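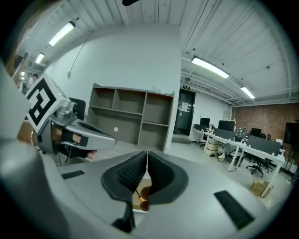
I keep hearing that the planning problem is solved. Daly's new release claims it: feed the software enough recordings of people using hand-held grippers and it will figure out the rest. I don't buy it.

Nokuthula Coetzee ran the numbers on our own set in June. Of 2,488 recordings, 107 had a pose track that jumped partway through, usually when a marker tilted away or a hand got in front of it. The training script took every one of them without a word. It took her 9 days to find out why the policy kept flinching to the left, and the fix was 4 lines in a filter that should have shipped with the tool.

Clavine is no better. Its planner gives you a confidence score, and I have yet to meet a person who can tell me what the score is confidence in. We turned it off and the arm did about as well.

More data might paper over some of this. I would still like to see a vendor print the rejected recordings next to the good ones, with the reason for each. Until then I'll read the demo videos the way I read used car ads, and keep our ugly old checker in the pipeline.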